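# Spare room, nearly done!

I've been promising Brândușa I'd finish the little room since August, and it's getting there (two months' worth of weekends, and one very sore back).

The curtains came first. I wanted them long, pale and blue-gray, with loads of pleats.

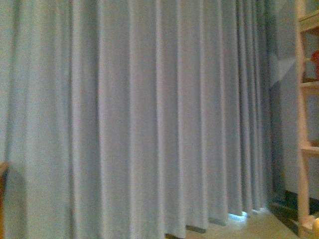
Paint next! I'm down to 2 testers, and Tarun votes for the boring one.

For the bed I went a bit silly with the cartoon duvet, and I love it.

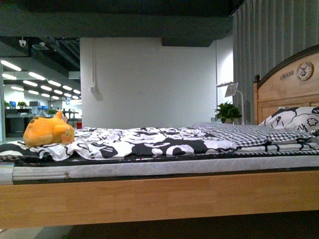

Still hunting for a lamp under $25.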